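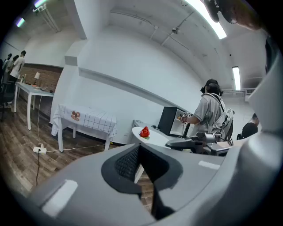

perkside_pat wrote:
Disagree, the floor is worth keeping. Landlord quoted us 334 to get one room sanded and I'd pay it again. Carpet in a Stemport rental just holds the damp.

mudroom7 wrote:
Easy to say on the top floor. Downstairs neighbor hears every chair. Rugs with a thick pad, felt on the legs, done. 29 bucks.

perkside_pat wrote:
felt falls off in a month tho

mudroom7 wrote:
Not if you clean the legs first. Mine have been on since March.

apaza_renter wrote:
Same argument in my building - up to 7 complaints a week before they made rugs a rule. Still echoes like crazy with bare white walls. Curtains helped more then the rug did.
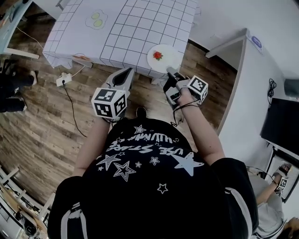 Stars shirt, wood-look floor

virisach_v wrote:
Curtains do nothing for footsteps. Different problem. You want mass under foot, so a heavy pad, wall to wall if you can.

apaza_renter wrote:
didn't say footsteps, said echo

virisach_v wrote:
ok fair. Pad for him, curtains for you. What did you pay for the curtians?

apaza_renter wrote:
253 with the rods. Lined ones.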